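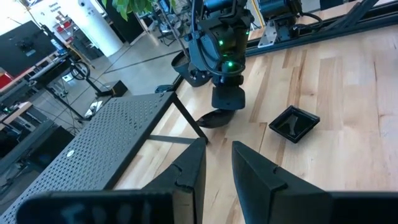
What should go under a houseplant that lives on a butcher-block table?
A tray with a raised rim, or a low shelf with legs, so that water never sits between the pot and the wood.

OK, that's the short version for those of you reading this on your phones. The long version is below, and it's long! Rhea asked, I started typing at lunch, and now my coffee is cold.

On April 11, 2019, Rhea Salazar wrote:
> Hi all, I'm finally getting a wood top for my plants, the kind
> glued up from strips. My last one (pine, from the thrift store)
> got black rings in one summer and I don't want to do that again.
> Does anybody use a metal shelf on top of the wood? Do the legs
> mark it? And do saucers really work or do they just hide the
> mess until it's too late?
> Also, is there any point in sanding rings out or should I just
> give up and buy a tablecloth.
> Rhea

Hi Rhea, and hi everybody,

Don't buy the tablecloth! I hid a table under one for most of a year and what was going on under there was much worse than rings.

I went with light wood, strips in all sorts of tan and honey colors, and I love it because a bit of uneven color just disappears into the pattern. On top of it I have a low black metal shelf, four thin legs and a top full of little holes. I ordered it from Wattimena after Yoshinori Imai posted about his, and it took forever to come, but it's sturdy and it wipes clean with one swipe. Air gets under whatever you set on it, and if you overwater a seedling you see the drips on the wood right away and can grab a rag. That's my answer on saucers, too. They work, but you have to pick them up and look.

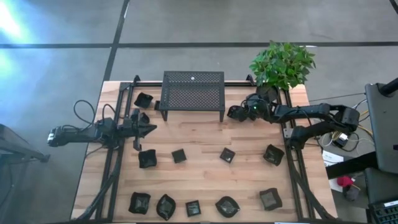
The legs are the part to watch. Mine are skinny and there's a lot of weight on four small spots if you load the thing up. Peninah Ndung'u told me to put a dab of clear silicone on each foot and let it dry overnight before standing the shelf on the wood, and I've had no dents since I did it. Felt pads are a bad idea around plants. They soak up water and then they hold it exactly where you don't want it.

The big leafy one doesn't go on the shelf at all. It's too top-heavy for me to trust it up there, so it stays in its own dark planter straight on the wood, over toward the side. There's a cork disk inside the bottom and a plastic liner that I lift out to water in the sink. If you do one thing from this whole email, do the liner.

Then I have the black trays. The small ones have little feet, like a shallow bonsai pot, and I like those best by a mile. They were a swap from Isamu Amano, who had too many (he says Serko used to sell them, I never found the listing).

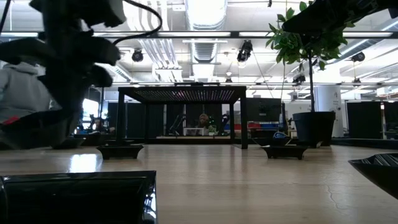

Mesh shelf in the middle, the small footed trays to either side, big plant over on the right.

As for sanding, yes, please try it before you give up. I went through the archives, all 1,931 messages of them, looking for what Oľga Hubáček wrote about her bench back in July, and then I couldn't find it, so this is from memory plus my own mistakes. Oľga, correct me if I've mangled it.

Start with 80 grit only if the ring is truly black. For a gray ring it's overkill and you'll be forever getting the scratches out. Go with the grain, along the strips, and do a wider patch than you think you need or you'll end up with a dish in the table. I did, and a marble would roll into it. Work up to nearly 400 if you have the patience. I quit well before that on the underside and I'm not sorry.
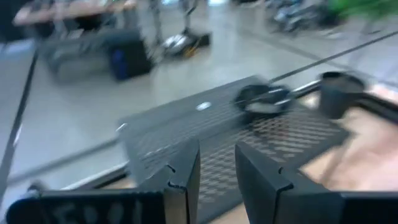 OILING THE TOP

Thin coats. Wipe on, wait 30 minutes, wipe off everything that's still sitting there, and then leave it alone until the next day. I do two of those after sanding and one more whenever water stops beading. Take the shelf and the trays off first (I oiled around the legs once, and got four tiny pale squares for my trouble). Lay the rags out flat outdoors to dry, please, don't ball them up in the trash.

Which size top are you getting, Rhea? And does anyone have a spare small tray with feet? I'd trade a rooted cutting or two for one, and I can bring it to the Fameck swap.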